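Equipment / Two-arm stations / Darner
Reading time: 2 min

Darner two-arm tabletop station

Darner is a bench station with two arms and two five-position hands, supplied by Plota for light sorting and clearing work. It is sold to test kitchens, packing rooms and training shops that want to find out which of their chores a machine can take over now. Each station ships with the control cabinet, 13 stored routines and a matching simulator.

Routines are written and checked in the simulator before they are loaded to the arms. Produce handling is the usual first exercise: soft items of uneven shape, taken from a plate one at a time, with a second item close by that must be left alone.
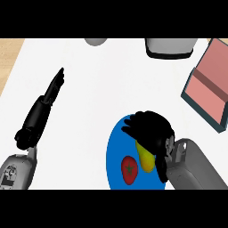

Can it clear a kitchen table without supervision?
Not at present. It can run a fixed routine on known items, with an operator within reach of the stop button.

Grodside ran 559 trials of the plate-clearing routine in July. Of these, 304 finished with no operator input. Most of the remainder stopped on a grip fault, and the arm held position until reset. Stacked plates, cutlery and anything in a thin bag are outside the current routines. Wiping is supported on flat surfaces only.

On the shop floor the results are better where parts arrive in the same tray each time. Yamuna Kandasamy, who set up the Thammasiri packing bench, recommends loading one routine per shift and keeping hand changes to a minimum. A person working at normal pace is still faster on mixed items.

Supply and fitting
Arms: 2, bench mounted
Hands: black, left and right, not interchangeable
Work surface: flat, matte, supplied by customer
Simulator license: included, one seat
Spare finger sets: ordered separately

Routine files from the earlier single-arm station must be converted before use. Orders placed after 4th January include the revised grip settings.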